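Open day at Arkmont: furniture, soup and a very large round table

I had been meaning to get to the Arkmont open day for years, and this April I finally made it. Arkmont is the old furniture works down by the canal, and once a year they unlock nearly every door in the place and let you wander. I arrived just after ten, got a paper map and a sticker with my name spelled wrong, and didn't leave until they were stacking the chairs!

The tour starts in the timber store, and if you like the smell of cut wood you could stop right there. Ruben Baert took our group round. He has worked at Arkmont for 7 years and talks about ash and beech the way other people talk about their dogs. He let us pick up offcuts and guess what they were (I got one right, and it was the one with the label still on it).

From there you go up a steep iron stair to the finishing floor. They had just had a run of Saturon stools through, a plain little three-legged thing that I have wanted ever since I sat on one in a café. Eftychia Bakalis showed us how the legs are rubbed down by hand between coats. There are 245 stools in a run, so that is a lot of legs. She let the children have a go on a spare one and they took it terribly seriously.

The part I enjoyed most was the table room at the far end. It is bright, with a good echo, and people drift in and start talking to whoever is next to them. I have a soft spot for round tables anyway. No head, no foot, no awkward corner for the late guest, and you can always squeeze in one more. The white one in there is big, so big that passing the biscuits across it takes a bit of a stretch, and I kept going back to run my hand over the top.

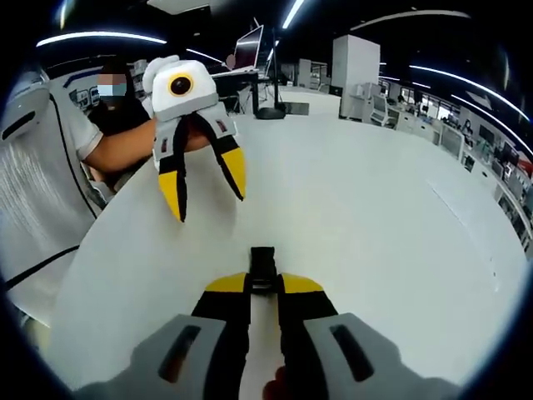 Across the white round table, grippers in hand.

I asked Gijs Van Wijk how on earth you get a round top that size through a door. On its edge, he said, with 2 people and no hurry. He also told me that the white ones are the ones people worry about and then end up keeping longest. Ours at home is oak and covered in felt-tip, so I was all ears.

Lunch was in the yard. Leek soup, brown bread, and a cheese from Jansen, the dairy over the bridge, which I went back for twice. Thijs Aerts was on the ladle and said they expected 800 visitors by closing time. I believe it, as the queue went right past the bike racks.

In the afternoon I caught the chair-caning demonstration in the Ornari shed. Go early for this one! There are only a few benches and you want to be close enough to see the fingers. Stijn Van der Linden worked one seat from the first strand and chatted the whole way through, without once looking lost.

If you're planning to go next year, wear flat shoes for that iron stair and bring cash for the offcuts bin by the gate. I came home with a bag of beech ends and a breadboard. The bus back goes from the lock, and the last one leaves at half past five.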